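Milska 二手衣物 常见问题

问的人多了，我就把私信里反复出现的问题整理到这一页。没写到的还是可以来问我，晚上九点以后回得最快，白天我多半在熨衣服或者跑邮局。

你的衣服都是从哪儿来的？

大部分是寄卖，也就是别人的衣柜清出来，托我卖。剩下的是我自己淘的，Seltgate 那边的旧货集市我几乎每个月都去，天没亮就出门，去晚了好的羊毛大衣早没了！偶尔也有朋友搬家整箱送来，这种我最爱拆，永远不知道下面压着什么。

尺码怎么看？标签上的码能信吗？

标签看看就好。老衣服的码和现在差得很远，同一个牌子隔几年都能差出一个号。我每件都平铺量，肩宽、胸围、衣长、袖长写在商品页最下面，裤子再加前裆和裤脚。最省事的办法是找一件你自己穿着舒服的，铺平了量一遍，再拿来对我的数字。记得我写的胸围是平铺单面，要乘二（每个月都有人忘，包括我妈）。

腰带和包这些配件也收吗？

收的。腰带请从扣针的根部量到最常用的那个孔，这个长度比总长有用得多。皮面有裂的我不收，轻微的折痕没关系，写清楚就行。
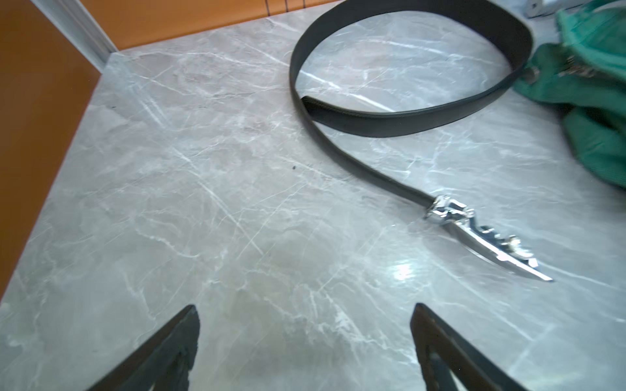
大理石纹台面上的一条黑色皮带

成色怎么分？

我只分三档，分太细自己都记不住。“很新”是几乎看不出穿过；“正常”是有穿着痕迹，但没有要处理的毛病；“有故事”就是有小洞、褪色、补过的地方，我会拍近照，价格也会低一截。去年有位买家专挑“有故事”的买，回去自己绣花补，补完发给我看，我差点想买回来。

收到之后能不能直接穿？

能，我上架前都处理过，棉的麻的机洗，羊毛和真丝手洗或者送洗，洗不了的就挂起来通风。不过每个人对味道的敏感程度不一样，我用的是无香的洗衣液，你要是还觉得有柜子味，挂阳台阴凉处吹两天，一般就散了。千万别喷香水盖，越盖越怪！

邮费怎么算？

满 300 元我包邮，不满的按实际重量收。500 克以内走小包，夏天的衬衫裙子基本都在这个范围里；大衣和靴子要另外算，下单之前可以先问我。同一周里买的几件可以合在一起寄，备注写“攒着”就行，我给你留一个袋子。Vevside 本地的朋友可以自取，约好时间再来，别直接敲门，我有时候在楼上听不见。

不合适可以退吗？

可以，收到后 10 天之内跟我说一声，吊牌上的小棉绳别剪，没穿出门就行。退回来的邮费你出，去程的算我的。要是我量错了或者漏写了瑕疵，来回都由我承担，这个不用争。泳衣、内衣和打折区的东西不退，下单前多看两眼照片。

我想寄卖，要准备什么？

洗干净，口袋掏一遍（我掏出过车票、糖纸，还有一把至今没人认领的钥匙），扣子补齐，然后按季节送来。二月我开始收春装，羽绒服这时候就别送了，只能在箱子里躺到秋天。棉质的外套、工装裤、斜纹布衬衫一直好卖，颜色鲜一点的走得更快。快时尚的T恤我一般婉拒，卖的钱还不够付邮费，建议直接送人穿。

卖掉之后你拿六成，我拿四成，每个月底结一次。三个月没卖出去的，可以拿回去，可以降价，也可以让我转捐，你选一个告诉我。

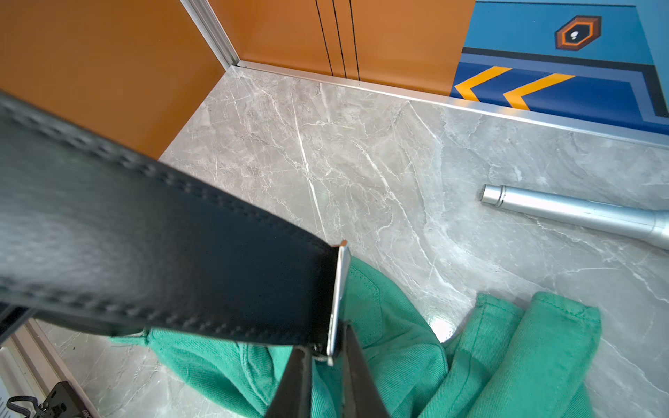
Dinesh Joshi 留言问：如果一整套搭好了送来，能不能要求成套卖，不拆开？我有几套是按颜色配的，拆了总觉得可惜。

可以要求，我会给你挂成套的，先挂一个月。只是成套的确实慢，上下身尺码都合适的人不好碰，一个月以后我会再来跟你商量要不要拆。Huệ Quách 上回也坚持不拆，等了六个星期，最后还真等到了一位，连围巾一起带走了，所以我也不敢说死。

可以讲价吗？

寄卖的价是跟衣服主人商量好的，我一个人做不了主，得去问，通常要等一两天。我自己淘的那些好说话一点，一次拿三件以上我会主动抹零头。上架当天就来砍一半的……我会装作没看见，哈哈。

看中的能帮我留吗？

留两天，不收定金。两天没消息我就放回去了，也不会生气，放心。

怎么付款？

转账或者当面给现金都行。转账请在备注里写上商品编号，就是照片旁边那四位数，比如 3074，别只写“蓝裙子”，我这儿的蓝裙子能挂满一面墙。

有没有实体店？

没有，就是我家一楼的一间屋子。以前跟 Alcaraz 裁缝铺合用过一个橱窗，后来他们要扩工作台，我就搬回来了。改裤脚、收腰我还是介绍大家去那边，改之前先在家穿上要配的鞋，把长度别好再拿过去，省得跑第二趟。

新货什么时候上？

没有固定的时间，攒够一杆子就上，多半是晚上八点左右。想先看的可以在私信里留你的尺码和想找的东西，碰上了我会先发给你。找了很久的那种也可以说，我去集市的时候会带着单子。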